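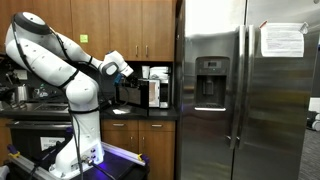 Figure 3. The arm at the microwave in the test kitchen, with the gripper at the top edge of the open door.

4.2 Door tasks in a real kitchen

We now come to the part of the study we were most eager to run. The drawer and lid tasks of Section 4.1 were done on a bench, where every object was bolted to a plate we had measured ourselves. A kitchen gives you none of that. The microwave in Figure 3 stands on the counter next to the refrigerator, and its door swings open to the left, toward the stove side, so the arm has to follow a wide arc while the cart it is mounted on stays put. We did not give the controller a model of the door, the hinge position or the radius. It gets joint positions, joint torques and the image from one fixed camera, and has to work out the rest while it moves.

The method is the one described in Section 3, which we call Plisasix. In short, the policy proposes a small motion of the gripper, and a second, much faster loop watches how the torques change and bends the motion toward whatever direction gives the least resistance. The two loops were trained apart and only joined at run time. Our first idea had been to train them together, and Annelies Bosman spent most of a winter on it, but the joint version learned to lean on the fast loop for everything and the proposals became useless (they drifted toward a single straight pull). Splitting the training fixed this in one afternoon, which was a very happy afternoon for the whole lab!

Training data. We collected 1000 demonstrations by hand guiding, all of them on doors and flaps in the Weton workshop and none on the microwave used here. Each demonstration was then replayed with small random shifts of the start pose, giving 4000 further trajectories. Replays in which the gripper lost contact were kept and labeled as such. We had planned to throw them away, but Karlijn Bakker noticed that a policy trained with them recovers from a missed contact by backing off and coming in again at a slightly different angle, and one trained without them simply keeps pushing at the air. We find this behavior delightful to watch, and it accounts for a good part of the gain over the baseline.

Setup. The arm is mounted on a cart top between two aluminum rails, and the outer ends of the rails are clamped. The cart matters more than we expected. In early trials it crept a little each time the arm pulled, and the fast loop read that creep as the door giving way, so it pulled harder in the wrong direction. Readers who want to repeat this work should check their mount before they touch a single gain. The gripper cable is routed along the upper part of the arm under black straps, with enough slack at the elbow for the full arc. A strap placed too close to the wrist adds a torque that changes with the pose, and we lost several sessions finding that one.

Procedure. A trial begins with the gripper away from the appliance and ends when the door has reached the target angle or when the time limit runs out. The operator may stop the arm but may not help it. Between trials the operator returns the door to its starting position and moves the start pose of the arm by hand, without marks to go by, so no two trials begin alike. We compared three controllers: Plisasix with both loops, the slow policy alone, and the compliance controller by Van Rooij, which we tuned for this door as well as we could.

Results. The full method was the best of the three, and the way it succeeds pleased us as much as the ranking. The slow policy alone often began well and then jammed partway through the arc, where its proposed path and the true path of the door edge separate. The Van Rooij controller was smooth once it was moving but had no way to recover when the gripper slipped from the edge. With both loops running, the path bends early, before the torques get large, and the motion looks close to what a person would do. We had expected a trade between speed and contact force and saw very little of one.

The failures that remain are nearly all of 2 kinds. In the first, the gripper meets the top edge of the door too far from the free side, and the lever arm is too short for the force limit. In the second, the camera image is washed out by reflections from shiny surfaces and the first proposal is poor. The second kind should yield to more varied lighting in the training set, and we have started on this with the Prastomness recordings. The first is harder, and we return to it in Section 5, where the choice of contact point is made part of the policy.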